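Accueil Carnet Archives Me lire par courriel

12 mai 2026

Journée portes ouvertes chez Neleo. L'invitation traînait sur mon frigo depuis mars, coincée sous la facture du chauffagiste, et j'avais fini par croire que je m'étais inscrit à un salon du vin. On vous demandait de confirmer, puis de reconfirmer, puis d'apporter une pièce d'identité. Pour 124 inscrits, l'accueil avait prévu un seul stylo.

Le trajet d'abord : bus, puis un autre bus, puis la zone d'activités Camen, où toutes les rues portent des noms d'oiseaux et où l'on n'en entend aucun. J'ai tourné deux fois devant l'allée des Mésanges avant de comprendre que l'entrée se faisait par l'allée des Grives. Un café tiède, un badge avec mon prénom mal orthographié, et on nous a lâchés dans la grande salle par petits groupes.

Je m'attendais à de la mise en scène, un rideau, de la musique. Rien de tout ça. Des bras blancs un peu partout, des câbles au sol qu'il fallait enjamber en ayant l'air dégagé, et des gens qui vaquaient à leurs affaires. Au premier poste, le programme annonçait « gestes de paillasse ». J'ai fait un an de chimie à la fac, il y a longtemps, et j'y ai cassé assez de matériel pour avoir un avis sur la question.

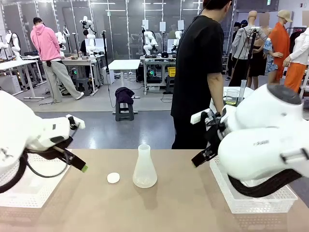

Bastien Orveau

La fiole était en plastique, première sagesse de la maison. De part et d'autre, les deux bras avaient l'air de deux convives qui attendent que l'autre se serve. Je suis resté planté devant un bon moment, avec le sérieux que je réserve d'habitude aux travaux de voirie. Derrière, des mannequins habillés, l'un en long manteau orange et casquette beige, nettement plus élégant que moi. J'ai failli m'excuser en passant devant le groupe, et au moins une des têtes était vivante, ce qui m'aurait sauvé.

Une dame de notre groupe a demandé combien ça coûtait. On lui a répondu que cela dépendait de la configuration. Elle a insisté, et on lui a dit que le logiciel, baptisé Hiltosum, apprenait par démonstrations : il en faut autour de 3000 pour une tâche, parfois 4000 quand l'objet est pénible. Ce n'était pas sa question mais elle a noté le chiffre. Moi aussi, sur le dos du programme. À titre de comparaison, ma mère m'a montré trois fois comment plier un drap-housse et considère l'affaire classée.

Je me suis demandé ce que j'aurais répondu, à vingt ans, si on m'avait proposé 3000 essais pour apprendre à verser proprement. Sans doute que j'avais mieux à faire. Je n'avais pas mieux à faire.

Ensuite, questions du public. Un monsieur a voulu savoir si la machine se fatiguait. Un autre a parlé de son beau-frère pendant cinq bonnes minutes, sans que le beau-frère ait, à ma connaissance, le moindre rapport avec la robotique. Un adolescent a posé la seule bonne question de la matinée, sur ce qui arrive quand l'objet n'est pas là où on l'attend, et la réponse a été longue, avec beaucoup de conditionnels. Je les ai trouvés plutôt francs, pour des gens qui ont quelque chose à vendre.

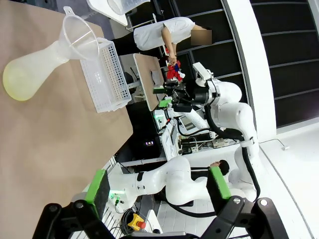

Fiole couchée et entonnoir ; à l'autre poste, du tissu rouge et bleu.

Le linge m'a intéressé davantage que la chimie, je le confesse. Une pince noire avec ses deux coussinets verts, tendue vers un paquet de tissu, cela me parle directement. J'ai chez moi une chaise qui disparaît sous les chemises depuis l'automne. J'ai demandé si l'on faisait un modèle pour chaise. Petit rire poli, le genre qui sert plusieurs fois par jour.

Au buffet, quiches miniatures et jus de pomme. Un commercial de chez Kadlec, qui fabrique des paniers et s'était visiblement trompé d'événement ou alors pas du tout, m'a expliqué l'importance des perforations. Je n'ai rien retenu, sauf qu'il y croyait. J'ai pris sa carte.

Retour par les mêmes bus dans l'autre sens. Gardé le badge, oublié le parapluie. En rentrant j'ai voulu transvaser l'huile d'olive du bidon dans la bouteille, avec l'entonnoir, en m'appliquant. Il y en a sur le plan de travail, dans le tiroir à couverts et un peu sur la carte du monsieur des paniers. Rappeler demain pour le parapluie.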